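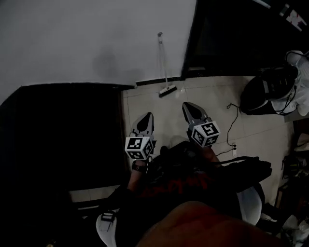

Burska long-handled broom: my thoughts after a few weeks

I bought this at the end of a very boring saga involving my old broom, which had been shedding bits of itself all over the kitchen since before Christmas. I'd sweep the floor and then have to sweep up after the sweeping. So when I saw the Burska one going for £14 in Nirna (the little homeware place by the bus station, not the big one on the retail park) I grabbed it without much thought, and I've been using it nearly every day. Posting this on 22nd April, so the spring muck has had a proper chance to test it.

How it looks

It's plain. Thin white handle, small dark cap at the top, white head, grey bristles. I like that, as it lives propped against a white wall on beige tiles and you barely notice it. My sister has one in a sort of furious lime green and I find my eyes going straight to it every time I visit. If you've got a cupboard for your broom then none of this matters to you, but we haven't, so it does to me!

Using it on tiles

Tiles are most of what we've got downstairs, and the grout lines are the real test. Crumbs, grit and dried mud all settle in there and a stiff brush tends to ping them across the room. The Burska is softer than I expected, soft enough to get down into the lines if you go along them first and across them afterwards. Fine dust is where it's best. It gathers into a nice obedient pile and stays there while you go and find the dustpan (you do need your own, there isn't one with it).

It's less good on anything heavy. I dropped most of a bag of cat litter in May last year and I'm quite glad I didn't have this one then, I'd have been there all evening. For gravel off the drive I still use the yard brush.

It's decent along the skirting too. I turn the head side-on and run it down the whole length of the wall, and it picks up the line of fluff that the vacuum always leaves.

The handle

This will be the thing that splits people. It's thin, and I've got small hands so I think it's lovely, very light, no aching wrist by the time I reach the back door. My other half is 182 cm and says it feels like sweeping with a drinking straw. He also says he has to stoop, though I've noticed he manages perfectly well when his mum's coming round.

It screws into the head and it did work itself loose in the first week. I gave it a hard twist and it's been fine since, but check yours before you get going or you'll end up holding a stick.

Cleaning it

The bad news is that a white head shows everything. I swish it in a bucket of warm water with a squirt of washing-up liquid and stand it bristles-up outside to dry. Hair does wrap round the bristles at the ends and has to be picked out by hand, which is as nice as it sounds. An old comb helps.

Compared with the others

I had a Mateos before this, the one that fell to bits, and it cost £24. It was sturdier in the handle, but the bristles splayed out within a couple of months and never went back. I also had a look at the Cakley in the same shop, a very smart thing at £40, and I just couldn't do it. Forty quid for a broom! If anyone's got one and swears by it, do leave a comment, I'm nosy.

Would I buy it again? Yes, for indoor tiles and everyday crumbs. I'd knock off a star for the handle coming loose, so four out of five from me.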